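Prelo Set-up Guide
Section 4: Recording your first two-arm examples
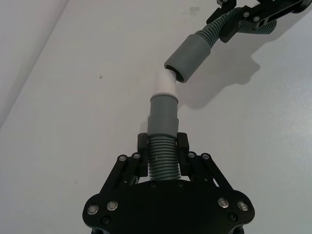
Fig. 1. Wrist view during a hose-joining run, white pipe end partway into the second cuff.

Now the fun part - teaching by doing!

1. Clear the work surface and start both arms from their rest positions.
2. Grip one hose on its ribbed section, just behind the cuff. Do the same with the other arm.
3. Press Record, then bring the ends together slowly.
4. Push the pipe end home, hold for 2 seconds and press Stop.
5. Mark the run Good or Missed. Keep both - Prelo learns from misses too!

Note: Aim for 2,000 runs before your first training session. Our Hollau set has 2,733, and the variety in it is a joy to work with. Change the starting angle often.

Caution: Keep hands clear of both grippers while Record is lit. If a hose twists, press Stop before freeing it.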